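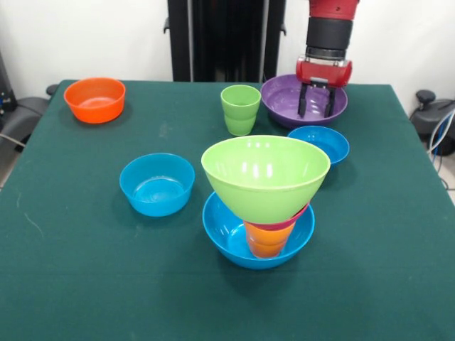
March, late evening

Spent most of today on the equipment plan and I still don't have one I'd sign. The money is fixed for the year and the wish list isn't, so I sat down after lunch with the quotes and a pencil.

The second arm is the big item. Naima wants it ordered now, before prices move. Amr Zerouali wants to wait until summer and put the money into grippers and spare fingers first. I went in on Naima's side and came out somewhere in the middle.

The Stasis quote for a gripper is 700, and that leaves out the mounting plate, which they list separately at 200. Tomby is 480 with the plate in the box, but delivery to Bernport is slow and Houda has had trouble getting anyone there on the phone. If we buy 2 from Tomby we pay 960, against 900 for a single Stasis with its plate. Put that way it looks easy. It isn't quite — the Stasis people will repair, and Tomby only replaces.

Went down to the workspace at four with the list, to look at what we need the thing to do before arguing any more about what to buy. It's bowls and cups, thin plastic with smooth rims. A finger has to get inside the rim and pinch. No heavy lifting anywhere in the plan, so I crossed out the bigger payload option. Yaw had been saying so for weeks and I owe him an apology.

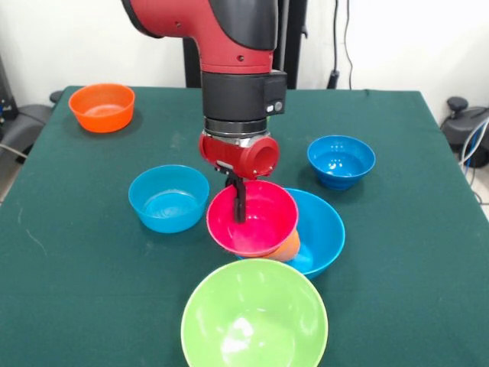
Pink bowl in the gripper, with the big blue one underneath.

Small things to add, all cheap and all forgotten last time: a new cloth for the table (the green one has marks on it), more cups, cable ties, and a second set of bowls in the same sizes so we can replace a cracked one without changing the task. Houda is pricing those at Ouazzani.

I also put in a line for training time. Amr Tazi says it doesn't belong in an equipment budget. Maybe not, but last year it came out of nowhere and ate over a week — I'd like it written down somewhere.

Where it stands tonight: two Tomby grippers, no big arm before summer, small things right away. Naima won't like the middle part. I'll call her in the morning before I send it around.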